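Film Studies: Reading a Sequel
Handout 4 - How a second film uses the first 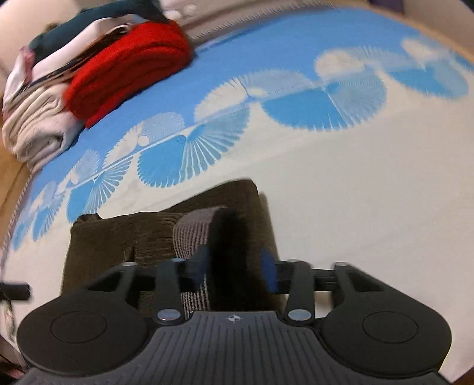
A sequel starts with an audience that already knows something. The writer has to decide how much of that knowledge to rely on, and the decision usually shows in the first 10 minutes. This week we look at three openings and at the terms you will need for the April paper.

Terms

Recap: any material that repeats events from the first film. It can be a voiceover, a flashback, or a conversation in which one character tells another what both of them already know.

Time gap: the story time between the end of one film and the start of the next. A short gap keeps the old problem alive. A long gap lets the writer change jobs, marriages and loyalties off screen, but all of it then has to be explained.

Carryover: a prop, place, line or piece of music that returns. Carryover costs very little screen time, so it often does the work of a recap.

Reset: undoing the ending of the first film so that the same story can run again. Reviewers tend to complain about this one. It can still work if the characters notice it too.

Main case: Undumora and Grendora

Undumora ends with the ferry leaving Kemcombe and the older sister still on the dock. Grendora picks up 11 years later. The director, Sigrún Þrastardóttir, uses no flashbacks at all. The first line about the ferry comes 45 minutes in, and it is spoken by a character who was not in the first film.

Points to watch for in the screening:

- The harbor theme is played twice before the title, the second time on piano only.
- The younger sister now uses the surname Hjaltadóttir. The change is never discussed. Decide for yourself whether this is a time gap detail or a piece of carryover.
- The dock is shot from the water in Undumora and from the land in Grendora, until the last scene.

The shooting script of Grendora is on reserve at the library desk. Page 227 has a cut scene between the sisters that would have served as a full recap. Read it before the seminar. We will compare it with what is on screen and ask what a viewer who skipped the first film would lose in each version.

A note on sources: interviews given during a film's release are publicity. You may quote them, but say when and where they appeared, and don't treat a director's stated plan as proof of what the film does.

For the seminar

Bring one page of notes on a sequel of your choice. Name the time gap, list every instance of recap in the opening, and mark one example of carryover. Television seasons don't count for this exercise - feature films only.

Notes are due at the start of class. Late notes can go in the box outside the department office.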